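Stuvlow cell

The Stuvlow cell is a two-armed robot workstation used for handling trials with small household and electrical goods. It is built as a tiled enclosure with an aluminium frame, and both arms stand on a common rail at the front. The cell is known mainly for its maintenance routine, which was written down in some detail by the workshop at Hakside and later taken over, with changes, by other users of the same layout.

Background

The first cell of this type was put together at Hakside as a replacement for an open bench. On the bench, the light changed during the day and small objects often fell to the ground behind the arms. The frame and rail were supplied by Norken, a maker of fixtures for light assembly work. The name Stuvlow was at first the name of the building where the cell was tested, and it stayed in use after the cell was moved to another room.

The present arrangement dates from the second rebuild, which was finished in March. In this rebuild the tiles were laid again and the front rail was exchanged for a stiffer one. The mounting plates of the arms were kept.

Construction

The enclosure is square in plan. Its walls are covered with light grey tiles with a marble pattern, while the floor is darker, so that pale objects can be told from it easily. Vertical posts of aluminium extrusion stand at the back, with a horizontal bar between them. The bar and the posts also serve for hanging things: a shallow wire basket, hooks, and whatever else a task may call for. Parts on the posts are usually fixed with cable ties, as they can be cut and replaced quickly when the layout changes.

The two arms are of the same model and are bolted to black mounting plates on the front rail. Under the rail there is a perforated grille for ventilation. Each arm has its own small circuit board at the front, with green lights which show that the board has power. A small camera is fitted at the wrist of the arm.

Floor and wrist camera

Most of the routine work concerns the floor. Because the wrist camera comes very close to it, a mark that is hardly seen by a person standing at the cell can become large in the camera view. The floor has a dense pattern of pale and brown veins, and crumbs or chips lying on it can be mistaken for part of this pattern, or the opposite. The Hakside notes advise to look at the floor through the wrist camera before each session, with the gripper open and the arm lowered.

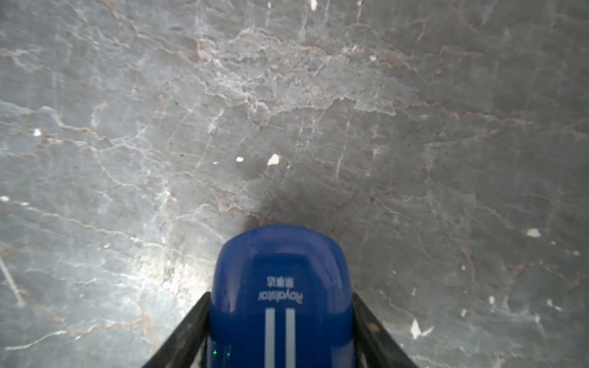 The floor is cleaned with a soft brush first and a slightly damp cloth after. Compressed air is not used, as it moves the dirt into the joints of the tiles and under the rail, where it is difficult to reach. When the same kind of white chips comes back after several cleanings, the tile edges and the grout should be examined, especially at the front, where tools are put down most often.

Glare is treated as a separate problem. A strong reflection on the floor makes the veins look faded, and the shadow of the gripper or of a held object may hide a small part completely. The lamps are therefore adjusted with the arm in its low position and with an object in the fingers. An adjustment which is made with the arm at rest has to be repeated in most cases.

Setting up a task

A task is set up in a fixed order. The arms are first parked and the floor is cleared. Large and stiff objects are placed next, followed by soft ones, and items with cables come last. This order was introduced after the early trials, in which cables were laid first and then pulled out of place by everything that was put on top of them.

Work with power strips, plugs and travel adapters is regarded as the most demanding use of the cell. The objects are heavy for their size and the prongs can scratch the fingers. Cords also have a tendency to return to the shape they had in the package. New cords are left hanging for one night before they are used – a simple measure, but it saves much time on the next morning. Strips used for plugging practice are kept disconnected from the mains.

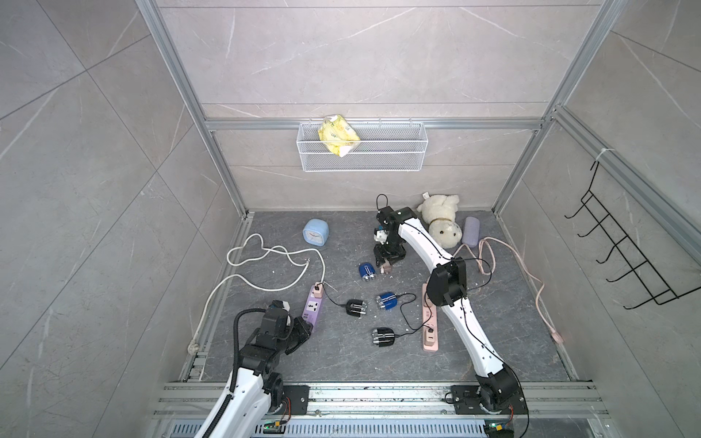

Before the program is started, both arms are moved by hand control through the outer points of their reach. The operator watches two things: whether the elbows come too near to each other above the middle of the floor, and whether the wires along the links become tight. If a wire is tight at any point, it is released at the nearest tie and fastened again with more slack. Tying it at the gripper only is not enough, because the tension is then passed to the next joint.

Periodic maintenance

The maintenance table in the Hakside notes counts working hours. The bolts of the mounting plates are checked with a torque wrench at 317 hours, an interval taken from the first cell, in which a loose plate was found at 338 hours. The fingers are inspected at the same time. They are changed in pairs, also when only one of them shows wear, as unequal fingers cause objects to turn when they are gripped.

The cable conduit near the lower joints is opened and checked every 8 weeks, whatever the number of hours. At the same occasion the grille under the rail is vacuumed. If the grille is blocked, the boards become warmer and one arm may stop without a clear message.

After any work on the rail, the positions of both arms must be measured again. The usual method is to touch a set of marks on a flat plate with each gripper in turn and to compare the readings.

Common faults

Drift of one arm to the side is in most cases caused by a mounting plate and seldom by the motor. A gripper that closes too slowly may have fibres around the finger joint, which happens after work with plush toys or cloth. Short interruptions of the camera signal point to the connector at the wrist. The connector should be replaced and not bent back, as the repair holds only for a short time.

Variants

The version made by Chiriac has a removable floor, which allows cleaning outside the enclosure but must be levelled again each time. One such cell was reported to have run for 436 hours before the floor was lifted for the first time. A version with a single arm also exists, with the same frame and a shorter rail.

See also

Cable management
Gripper
Hand–eye calibration
Workcell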